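# Keltau Riding and Driving Club: minutes of the spring meeting

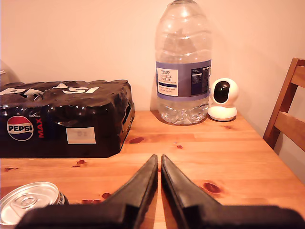 *4 minute read*

Held 2 April 2024 in the room over the feed store. Thibault Delaunay in the chair. Apologies were read out and the March minutes went through with one correction (the grey mare in item 6 is Nikenia, with an i, and she is a mare, not a gelding. Sorry, Nikenia!).

## 1. The sprint day

Most of the evening went on this, and rightly so. The Ukach meadow is ours for the whole day, the farmer is happy for us to put up rails, and the going should be lovely by then if the rain lets up. Thibault walked the whole length twice with a measuring wheel and reports 728 metres of good, level turf between the ditch and the top gate. That is far more than we had last year, when the faster horses were pulling up almost before they had got going.

After a lively discussion it was agreed to run two distances:

- 100 metres, standing start, open to anything with four legs and a rider, including the driving ponies under saddle
- 200 metres, standing start, for horses that have been out with the club at least once this season

A flying start was suggested for the longer one. It would be a tremendous thing to watch, but several members with young horses were uneasy about it and it was left for another year. Heats will be run in pairs with an empty lane between. Whips not to be carried. Hats and body protectors to be worn by everyone mounted, at all times, including while walking about between heats and chatting to friends at the rails.

There was a cheerful argument over whether Goicoechea should be handicapped, having won everything last summer by a distance that got longer each time the story was told. Vote taken: no handicap. His rider thanked the meeting and promised to feed him more hay.

## 2. Timing

We have been using two people with stopwatches and a flag, and the results have been argued over at every single event. The meeting watched a short demonstration of the light-beam timer lent by the athletics club. It reads to a hundredth of a second and there was real excitement about this. At last we shall know! Agreed to borrow it for the day, with the stopwatches kept going as a back-up in case a horse takes a dislike to the tripod. Anyone who wants to walk their horse past it beforehand can do so on the practice evening.

## 3. Pull-up area

Thibault asked for this to be minuted carefully. The last stretch before the top gate is to be kept completely clear, no cars, no pushchairs, no dogs. The gate itself stays shut with a steward on it. Riders are to pull up in a straight line and walk back on the ditch side, never across the course. A loose horse stops everything until it is caught, whoever is about to start.

## 4. The quadrille

Wonderful progress. The riders have got through the whole of the music without losing anybody, and the crossing at the centre, which was frankly alarming in March, is now a pleasure to see. They would like to ride it in the lunch interval at the sprint day. Agreed with applause. The music needs to be re-recorded at a slightly slower pace as the cobs are being hurried in the second half.

## 5. Hoof care evening

The farrier has offered to come and talk about trimming for speed on grass, and about studs, which half the club swears by and the other half won't have near a horse. Nearly 100 people came last time when neighbouring clubs were asked along, so we shall do the same again and use the school hall. Questions to be sent in ahead of time if possible.

## 6. Any other business

The blue headcollar left on the fence after the last ride is still in the tack room. So is one very good glove.

The trailer needs a new jockey wheel. Agreed to buy one.

A request was made for a class for the over-twenties, meaning the horses. Everybody liked this idea enormously. It will be a walk and trot round the meadow with a rosette for each of them, and entries will be taken on the day.

## Actions

- Thibault: rails, lane markers, letter of thanks to the farmer at Ukach
- Quadrille riders: new recording, running time to the chair
- Whoever has the spare stopwatch: please bring it back

Next meeting after the practice evening, same room.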